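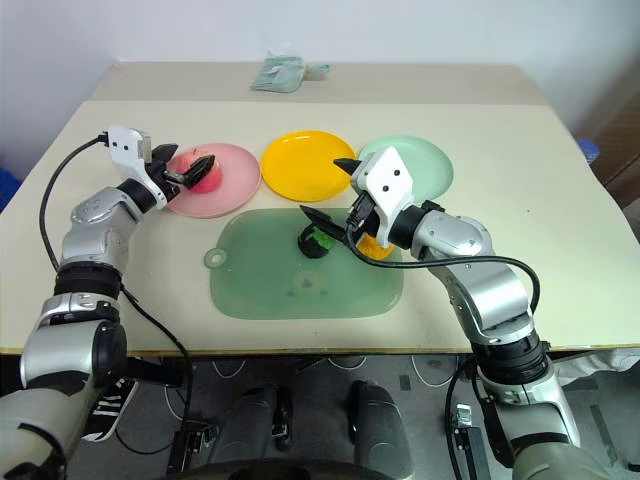 Jin-sol Ko wrote in to ask why I'm making such a fuss over one hour a week, when kids lose more time than that to assemblies and fire drills, and when parents have to sign a form before anyone goes anywhere. Fair question! I get some version of it most weeks, so I've put it at the top and the rest of my usual answers underneath.

My short reply to Jin-sol: the hour isn't what bugs me most. It's what happens in the classroom during that hour to the kids who stay behind. More on that further down.

What is released time, anyway?

It's an arrangement where public school students leave during the school day for religious classes, with their parents' permission, and then come back. In our district (Wolta) a group called Grarnell runs the classes. They pick up from the elementary schools late in the morning and have the kids back for lunch.

Is it legal?

Yes, if it's done right. The Supreme Court said in 1948 that you can't hold religious classes inside public school buildings during the school day as part of the school program. Four years later it said that letting kids leave to go to them somewhere else was okay. So the classes have to be off school property, parents have to opt in, and the school can't pay for it or lean on kids to go. States have their own rules on top of that. I'm a parent who reads a lot, and I'm no lawyer, so please check with one if you're thinking about a formal complaint.

Are you against religion?

No. My own kids go to church with their grandmother and I drive them there. I just think the school day is for school, and there are plenty of hours left over for everything else.

How many kids are we talking about?

The district has 2266 students in its elementary schools, and by its own count 114 of them are signed up. I've seen people online say it's half the school. It isn't, please stop sharing that one.

So what's the problem for the kids who stay?

Teachers have been told not to start anything new while the others are out. You can see why, it wouldn't be fair to the kids who left. But it means everyone else gets worksheets, or a movie, or "quiet choice time." My daughter did the same word search twice in November. Most of her class was sitting right there, ready to learn fractions, and the fractions had to wait.

The other thing is candy. Kids come back with treats and stickers and the ones who stayed want to know why they didn't get any. I know that sounds petty. Try explaining it to a second grader, though - mine asked if she could switch religions for a ring pop.

Can I see the sign-up form?

You should be able to. Ask the front office. When I asked at Ernier Elementary I was told to ask Grarnell, and Grarnell told me to ask the school, and that went on for a while. Put your request in writing and keep a copy. The form should come from the group and shouldn't have the school's letterhead or logo on it.

My child came home with a flyer. Is that allowed?

It depends. If the school sends home flyers from outside groups in general (soccer, scouts, the library), then it usually has to treat religious groups the same way. A teacher handing it out personally and telling kids how much fun it is would be another matter. Write down who said what and when, while you still remember it.

Does the district spend any money on it?

It says no. I-seul Kong disagrees with me on nearly everything here and still sent me a very good point, which is that staff time counts. Somebody has to take two rounds of attendance and stand at the door. I asked for a figure and haven't gotten one.

What are you asking for, exactly?

I'd like the hour moved to the end of the day, so kids could leave for their classes and go straight home after. Nobody would miss a lesson and teachers could go back to teaching. Grarnell says its drivers aren't free then. I'm sympathetic, but I don't think bus schedules should decide when my kid learns fractions.

If you want the program ended completely, that's a different petition and I haven't signed it. Around 200 people have put their names on mine.

When does the school board talk about this?

It's on the agenda for 30th July. Public comment is at the start, you get a few minutes each, and you have to put your name on the sheet before the meeting opens. Please be nice to the Grarnell parents. A lot of them are my neighbors and I'd like to keep borrowing their ladder.

Can I use your letter?

Go ahead! Change the names and the school, and cut the part about the word search unless it happened to you too.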